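Budgeting for a pair of hand-held grippers, what am I forgetting?

Asked in: Robotics and Automation > Buying and planning
3 answers

Hi all. I've been put in charge of the shopping list for a small manipulation project and I have to hand in a number by December. The plan is to collect demos with two hand-held grippers (left and right hand, one person wearing both) and later train an arm on the recordings. We don't own the arm yet, that's next year's money.

I have a quote from Flivano for $439 per gripper and one from Perron for $397. The Perron one doesn't include spare finger pads, the Flivano one does. Total I can spend right now is $1000, so either way I can get a pair and not much else. My questions: do I need to hold back money for spares? And do I need to buy a set of "standard" objects to pick up? Tristham sells a kit for $200 and that would wreck my budget.

Thanks!
Negin Shojaei

Answer 1 (marked helpful)

I did this same exercise last year with pretty much your budget, so here goes. Two of the Perrons is $794, which leaves you $206. Two of the Flivanos is $878, which leaves you $122. I'd take the Flivano pair myself, mostly for the pads. Pads are what you'll go through. The metal parts on mine are fine, I've tightened the pivots a couple of times and that's it, but I'm on my third set of pads and when they get shiny your grasps get sloppy and you end up throwing out recordings. Ask both sellers what a pad set costs on its own AND what shipping is, because my first reorder cost more in shipping than in pads.

Skip the object kit! I mean it. You'd be spending all but six dollars of what's left on the Perron option, and on the Flivano option you can't even afford it. Walk around your house with a bag. Small toys, stationery, packaging, cups, anything that fits between the fingers. You want some hard boxy things and some squishy ones, plus a couple with knobs or bumps so you don't always get two nice flat sides to grab. A patterned cloth under it all is good too, if your arm is going to end up somewhere other than a bare lab bench.

Other stuff I'd put on the list:
storage cards, two more than you think
a small set of hex keys
a big box to dump the objects in between takes (free, use a shipping one)
a power strip, mine was too short and I had to go buy another

My sessions look like this, and you can see how little of it had to be bought:
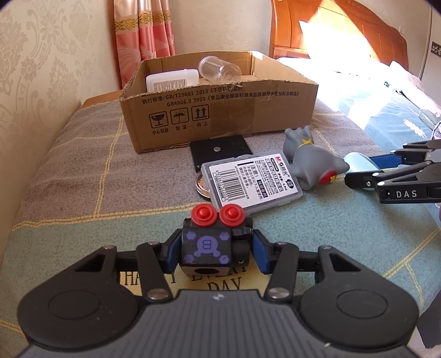

Little black cube with the red buttons, held between the blue pads. Second gripper at the right.

Also put a line in for your time. I didn't, and resetting the objects ate whole evenings.

Abbas Rostami

Answer 2

get the cheaper ones and buy pads later. you don't know yet if you'll even like doing it this way

Answer 3

Agree with Abbas on skipping the kit, with one exception. If you want to compare your numbers with another group's, check what objects they used before you start recording. We had to redo a chunk of our Mitumbridge set over that. Also ask both sellers if left and right are the same part, so one spare could cover either hand. Neither of my quotes said and I had to email.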